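3.2 Small things on a small table

I should say a bit about what we mean by a "kitchen" in this paper, as I use the word pretty loosely. I don't mean a room with a sink. I mean a tabletop with kitchen things on it, at a size where you can see the whole lot in one look. The set-up in Figure 2 is a good case – a light blue bowl with something bright green in it, on a plain black top. 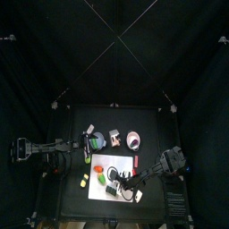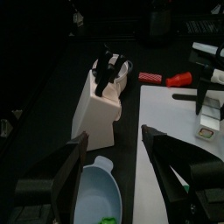 Figure 2. Tabletop kitchen, two views. The light blue bowl with the bright green object is in both.

What got me interested in tables like this was the question of where people think things belong. In a full-size kitchen you inherit most of your answers. The drawer by the stove was already the spoon drawer when you moved in, and you went along with it. On a bare top there are no drawers to go along with, so every bowl has to be put somewhere on purpose, and people turn out to have strong feelings about it!

We ran 11 sessions in Vamberg in April, mostly in the late morning, and then a shorter set of 3 in Hinomcombe. Each person got the same box of toy food, bowls and utensils and the same request, which was to lay out a kitchen they would be happy to cook in. I kept the wording that vague deliberately. An earlier version asked for a "tidy" kitchen and everybody lined things up like books on a shelf (my fault entirely, and I've left those layouts out).

Nana Alhassan and I sorted the finished layouts separately and then compared notes. We agreed on most of them. Where we didn't, it was nearly always about bowls. I'd been treating a bowl with food in it as storage, the way you'd keep lemons on the counter. Nana read the same bowl as the start of a meal, something already picked out and waiting for the knife. We went back and forth on this for most of an afternoon, and in the end we gave filled bowls their own code, which we call "held" in Table 4. I still think it's a slightly awkward word, but it does the job and it stopped the arguing.

Knives were easier. People wanted them upright, at the back or the middle, and within reach of a board. When I asked one man in Vamberg why he'd moved his knives three times, he said he didn't like having to reach over the food to get at them, and after that I heard versions of the same thing in other sessions. Pacheco's counter study found a similar pull between board and blade in full-size kitchens, so I was happy to see it hold up when everything shrinks.

Color was the part I hadn't planned for. We picked the bowls in different colors just so we could tell them apart in our notes. But people matched them up with the food, or very carefully didn't, and 9 of them brought up color before they said anything about cooking. One woman would not put a green vegetable in a green bowl – "you'd lose it," she told me. I've kept these remarks together with the Fultness interviews in section 4, where they make more sense next to what people said about their own shelves at home.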